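4.2 Sample and coding of transfer reports

The analysis covers 283 reported player moves in men's league football, drawn from the match-day and news pages of regional sports outlets. A report was included if it named a player, a selling club and at least one interested club, and if it appeared before the move was either registered or abandoned. Reports published after registration were set aside, as were loan extensions and moves between a club's senior and reserve squads. Collection closed on 28 April 2019, which left one full winter window and the run-up to a summer window in the sample.

Each report was coded on two scales. The first, source strength, records whether the claim rests on a named official, an unnamed person close to the deal, or another outlet. The second, wording strength, follows the scheme of Sombatkul and separates verbs of watching ("monitoring," "tracking") from verbs of action ("bidding," "agreeing"). The two scales were coded by different people so that a strong source would not pull the wording score upward. Wiroj Thongdee coded the sources and Nuanchan Sombatkul coded the wording. A random set of 60 reports was then exchanged and coded again. Disagreements were settled by discussion, and in 3 cases the report was dropped because the interested club could not be identified from the text alone.

Contract status was harder to establish than expected. Clubs in the Lerkbridge and Clidham leagues publish expiry dates each December, but several lower-division clubs do not, and press accounts of the same contract often differ by a full season. Where accounts differed, the earlier date was used. This choice makes players look closer to free agency than they may have been, and it biases the sample toward finding an effect of expiring contracts - the opposite bias was tested separately and is reported in Section 5.

Figure 3. Hand-held grippers and cube-mounted square markers.

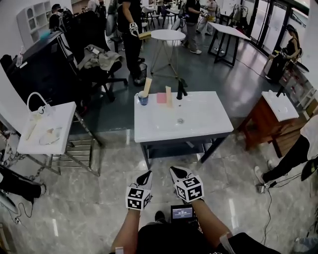
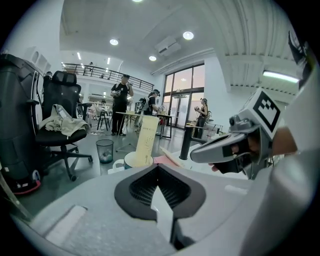

Does a player's approaching free agency make a reported move more likely to happen?

The effect is present but small, and it holds only for reports with a named source. Among reports that rest on another outlet, contract status has no measurable relation to the outcome.

4.3 Outcome measure

A move was counted as completed if the player was registered with the interested club before the end of the window in which the report appeared. Moves completed in a later window were coded as not completed. This rule is strict. It was adopted because clubs with large scouting departments are linked with the same players year after year, and a looser rule would credit old reports with moves that came out of new talks. Snorradóttir used a window of two seasons and found higher completion rates in every category, though the order of the categories was the same as ours.

Repeated reports of the same move raised a further problem. A single rumor can be copied by many outlets within a day, and treating each copy as a separate observation would give the most widely shared rumors the most weight. We kept only the earliest report for each pairing of player and club. Later reports were kept as a count variable, capped at 500, to test whether volume alone carries information.

4.4 Change of ownership

Clubs that had changed hands in the twelve months before a report were marked with a separate indicator. New owners tend to be linked with more players than the squad can hold, partly through agents who use a well-funded buyer to improve terms elsewhere. Pruletham, the only club in the sample sold twice in that period, was entered once, using the date of the second sale.

The indicator does not separate owners who bring in their own sporting director from those who keep the existing staff. Informal reading of the reports suggests that this matters: where the staff stayed, the positions mentioned in the press matched gaps in the squad, and where the staff left, forwards were named far more often than any other position - even at clubs that had lost defenders. The sample is too small to model this difference, and the indicator is used in Section 5 only as a control.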